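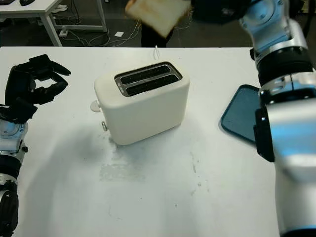
Toast duty at the Birnell open day, right hand up with the bread.

So I finally got myself to one of those robot open days! My neighbor Normand Cloutier had been bugging me to come since last year (he retired from fixing elevators and now goes to anything with a motor in it), and when he said there would be a robot working a toaster, I gave in. I have burned enough toast in my life to take a professional interest.

The place is called Birnell and it's out past the Lelside exit, in one of those long low buildings where every door looks the same. We drove by it twice. You sign in, you get a sticker with your name on it, and then you're pretty much free to wander until your time slot comes up. Tickets were free but limited to 50 people, and I think every one of them brought a kid or a father-in-law.

I'd pictured a big stage and maybe some music. What we got was a white table with a cream-colored two-slot toaster on it, a blue tray off to one side, and a robot with two silver arms and black hands. I loved that. It felt like being let into somebody's garage while they were in the middle of a project, cables on the floor and all.

The job was toast. Pick up a slice of bread, get it over to the toaster, put it in the slot. I know how that sounds, and I said as much to Normand, and he told me to go home and try it wearing oven mitts with my eyes half shut. (I did try it, with the mitts anyway. I got crumbs in the silverware drawer.) Bread is floppy and it squashes, and the slot is hardly wider than the slice, so if you come in a little crooked you just mash the corner. And they had the toaster sitting at an angle to make it harder!

The woman running our slot said the team had logged 3,963 tries at the bread task before they felt okay about showing it to visitors. Somebody asked how many of those went well and she laughed and said "more of the later ones." She was great. She took every question, including mine about whether it does bagels. It does not do bagels yet.

What surprised me most was how quiet everybody got. You'd have the arm swinging across with the bread, and a whole row of grown adults leaning in with their mouths open like it was the last putt of a golf tournament. One little boy kept whispering "go, go, go." I may have been whispering too.

After the toast we got to see the hands up close, and this was where I lost Normand for the rest of the afternoon. 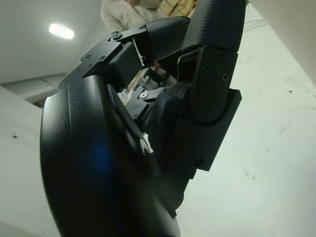
He wanted to know about every screw. I wanted to know about the fingertips, because the pads have this fine little grid all over them, a bit like the bottom of a bath mat, and up close the fingers are so much busier than you'd guess from across a table. There are plates and joints and brackets tucked in everywhere. From where we'd been standing earlier it was just a smooth black hand -- very sleek, kind of spooky. Six inches away it's more like looking under the hood of a car.

Normand got into a long conversation about joints wearing out, which he said is the same headache in elevators, only with more people yelling at you. I drifted off to find the coffee. It came from a big silver urn and it was terrible, and I had two cups.

There was another table in the hallway from an outfit called Horrocks, handing out brochures and pens. I took a pen. They're planning their own demonstration day in the fall with a robot that folds towels, and I have already put my name on the list, because if there's one thing I hate more than burning toast it's folding a fitted sheet. (They said towels only. I can dream.)

We stayed until they started stacking the chairs. On the way home we stopped at Skarkitz for grilled cheese, and Normand spent the whole meal holding his sandwich up by one corner, tipping it this way and that and studying how it drooped. The waitress asked if something was wrong with it.

If you want to go, Birnell has another open day coming up and the sign-up sheet is at the front desk of the library. Wear comfortable shoes and bring your own coffee!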